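Search this forum Enter keywords Go

Provenance & Old Paper > Catalogs and attributions

Annotated almanac leaves, "early ownership notes": anyone convinced?

marginal_quill
Tradance has 3 almanac leaves coming up on Thursday, all with handwriting in the blank columns. The listing says the notes are by one owner, a grain merchant, and were written the same year the almanac came out. I've looked at the scans for two evenings and I don't buy it. The hand on the third leaf forms its "e" differently every single time. The estimate is 2,000, for what could be some bored clerk filling space decades later.

foxed_and_faded
People wrote different kinds of "e" in the same line all the time. It's a weak reason to split a hand. What does the listing say about the ink?

marginal_quill
"Consistent with the period." So, nothing.

Gindale
The attribution comes from Sutrisno Liew's handlist, which I own. He gives the leaves item 13 and says "one writer, probably." The "probably" got lost on the way to the sale listing, as it usually does. He also saw them while they were still pasted inside a binding, so he can't have read the backs.
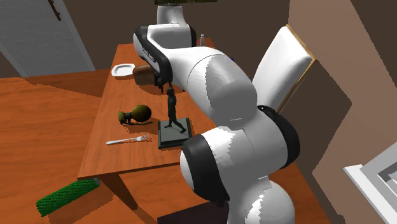 Simulated view: arm and statuette

foxed_and_faded
Fair point about the backs. I still think one writer is the simplest reading. The barley prices run on from leaf one to leaf two without a gap.

marginal_quill
Prices run on if you copy them out of a ledger too. Show me one note that could only have been written that year.

We use cookies to remember your settings. Accept Manage choices

paiva_reads
There's the line about the bridge toll in November on leaf two. Pretty specific.

marginal_quill
Specific, yes. Dated, no. They had tolls on that bridge for generations.

Gindale
A similar leaf went for 900 at Radari with no claims attached to it at all. I'd treat that as the going rate and regard the grain merchant as decoration.

foxed_and_faded
You two would doubt a signed receipt. I've asked Tradance for scans of the backs and will post them if they send any.

marginal_quill
Depends who signed it. Please do post them, full size if you can, the last lot they sent me was unreadable.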